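When a Robot Loses Track of a Block
A safety story from the Povis robot lab, for readers 8 and up

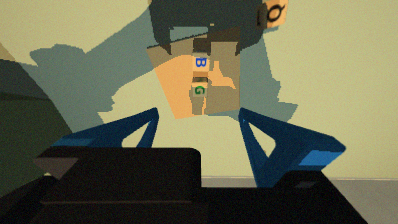
What the robot was supposed to do
The robot in this story is named Stuvuta. It has one arm, and at the end of the arm is a gripper with two fingers. Its job was to pick up letter blocks and put them in a tray.
Before Stuvuta moved any real blocks, it practiced inside a computer. This kind of practice is called a simulation. A simulation is a bit like a video game. The walls, the blocks and the gripper are all drawn by a program, and the program also works out how things fall, slide and bump.
In one practice world, the letter cubes were mixed up with a big, blocky face. The B cube and the G cube were right in the middle of it. Stuvuta had to find the cubes, open its blue fingers, and take hold of one cube at a time.
What went wrong
In October, the team ran 779 practice tries. Most went well. In 46 of them, the gripper closed on nothing and the arm kept going. It carried empty air over to the tray, opened its fingers, and reported that the job was done.
In 16 other tries something worse happened. The fingers missed the cube and pushed hard against the shape beside it. The arm did not stop. It kept pushing until the program ended the try.
Nothing was broken, because it was all inside the computer. A real arm that pushed like that could bend a finger, knock over a table, or hurt a hand that was in the way.
Finding the fault
A fault is a mistake or a broken part that makes a machine do the wrong thing. To find this one, the team played back the bad tries slowly.
The first problem was shadows. Stuvuta's program is called Cloker, and it looks for the edges of things. When a cube was in a dark patch, Cloker sometimes picked the edge of the shadow and treated it as the edge of the cube. The fingers then went to the wrong spot.
The second problem was that Stuvuta never checked its work. When you pick up a cup, you can feel it in your hand. If you miss, you know right away. Stuvuta's fingers could measure how far apart they were, but Cloker was not reading that number. If the fingers close all the way, there can't be a block between them.
The third problem was the most serious one. There was no push limit. A push limit is a rule that says, "If you have to push harder than this, stop."
How it was fixed
The team made three changes.
Cloker now looks at each block from two places before it reaches. A shadow edge and a block edge do not shift in the same way when you move, so two looks help it tell them apart.
After the fingers close, Cloker reads how far apart they are. If they are fully shut, the robot says "missed" and goes back to the start.
The arm now has a push limit. When it reaches the limit, it stops and waits for a person.
Then the team ran 124 new tries in the same practice world. The gripper still missed a few times, but it reported every miss, and the arm stopped each time it touched something it should not have touched.
Safety rules for real robots
Robots in a real room need more than a good program. These are the rules at the Povis lab:
Stay behind the yellow line when the arm's light is on.
Know where the red stop button is before the robot starts.
Never reach in to fix a block. Press stop first, then ask a grown-up.
A robot that is standing still may only be waiting. Treat it as if it could move.
Try it yourself
You need a friend, a table, and a few toy blocks.
Put the blocks on the table. Close your eyes and hold one hand like a gripper, with only your thumb and one finger. Your friend tells you where to move: left, right, forward, down, close.
Now put on a thick mitten and do it again. It is harder to tell if you have a block or not. Think of a rule that would help you check.
Words to know
Fault: a mistake or broken part that makes a machine do the wrong thing.
Gripper: the part of a robot that holds things.
Push limit: the hardest a robot is allowed to push before it stops.
Simulation: a practice world made by a computer.
Next in this series: Mao, the floor-cleaning robot that got stuck under a couch.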